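Finger pads on the two-arm machine came due this month, so a few notes on how I look after them. Posting as I go, so the order is a little rough.

The pads are the rubbery strips on the inside of the two jaws. They take all the grip and all the wear. Ours get swapped at 200 hours or when they look bad, whichever comes first. The left arm was at 161 when I pulled its log.

I used to let them go longer. Then in February the left hand started dropping small flat things, and I spent most of an evening on the software before I thought to look at the pads. One corner had lifted. So now I look at the hands before I open a laptop.

The arms are controlled from a Boveo box on the base. Before I touch a jaw I park both arms, hit the stop, and pull the tool power plug. The stop alone leaves the finger motor holding, and it will hold your thumb too.
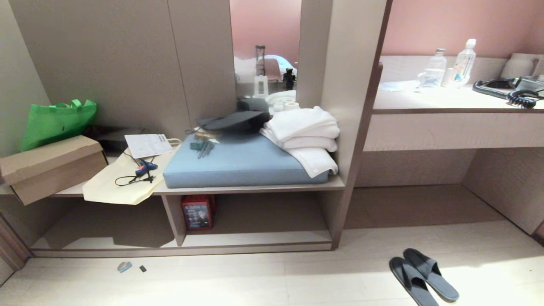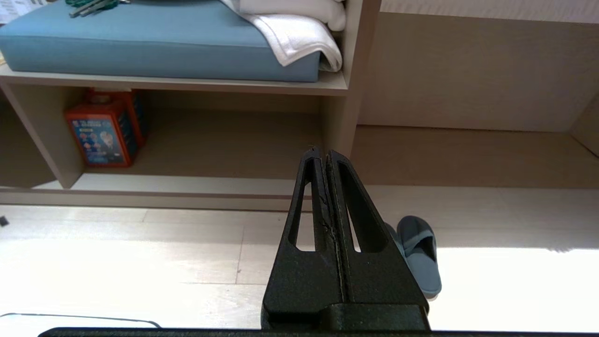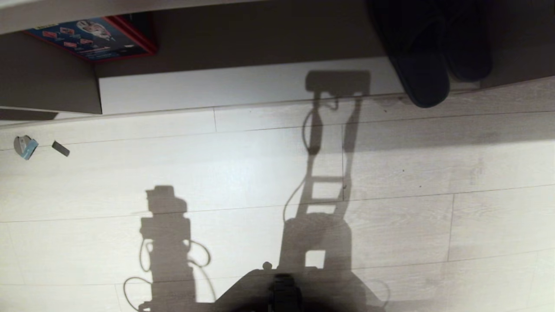
Cable slack is the other half of the job, and the part people skip. Every wrist needs enough loose cable to make a full turn each way, and no more than that. Too little and it tugs on the connector. Too much and it catches on the first handle it passes. The easiest check costs nothing: look at the shadows on the floor. The loops stand out on both sides of the left arm's shadow, and the one on the right arm runs down along the rails. I look at the shadow first and then trace the real cable by hand, feeling for flat spots.

Those loops are a bit wider than I like. I moved the second tie up one joint on the left arm and left the other arm alone for now.

Back to the fingers. Close the jaws slowly on nothing and look down the line where they meet. The tips should touch first, with the rest closing up behind. If the middle touches first, the pads are on crooked or one of the fingers is bent.

A pale ragged line along that seam means the edge is getting scuffed. It doesn't always mean a new pad. Wipe it with a damp cloth, let it dry, run a fingernail along it. If the nail catches, change it. If it only looks ugly, write it down and check again in 65 hours.

Getting the old pad off: warm it a little, lift one corner with a plastic pick, peel slowly toward the wrist. No metal blades. I gouged a finger that way once and had to order a new one from Zurko, and the wait was longer than I want to talk about.

Clean off all of the old glue. Alcohol on a rag, two passes, then leave it until it's fully dry. New pad goes on from the tip back. Press for a minute, then clamp it and go do something else.

Chathurika Debnath asked if I use hot glue for this. No. It holds fine on the bench and lets go once the motor housing has been running a while. Hot glue is for craft stuff and the odd cable clip.

After new pads go on, the closed position has to be set again. The new rubber is thicker, so the old zero has the motor pushing against itself all day. On ours you open the jaws fully, close them at the lowest force, and save that spot as zero. Do it 5 times and keep the middle reading.

Screws: there are four at the base of each finger. Snug them in a cross pattern and put a paint mark across each head. A broken mark means the screw has moved. I stole that from Prakash Murthy, who marks every screw he owns - even on his bicycle.

Last step is a slow run with nothing to pick up. Both arms go through their full reach at quarter speed, one at a time, with my hand on the stop. I listen for clicking at the wrist and watch the cable the whole way. Then the same again at half speed.

Someone asked where the checklist comes from. It's the Hordiienko one with my notes added and the parts about wheels taken out. I'll type it up when I get a chance.

Next up is the shoulder joint on the right arm, which has a small amount of play in it. Waiting on shims.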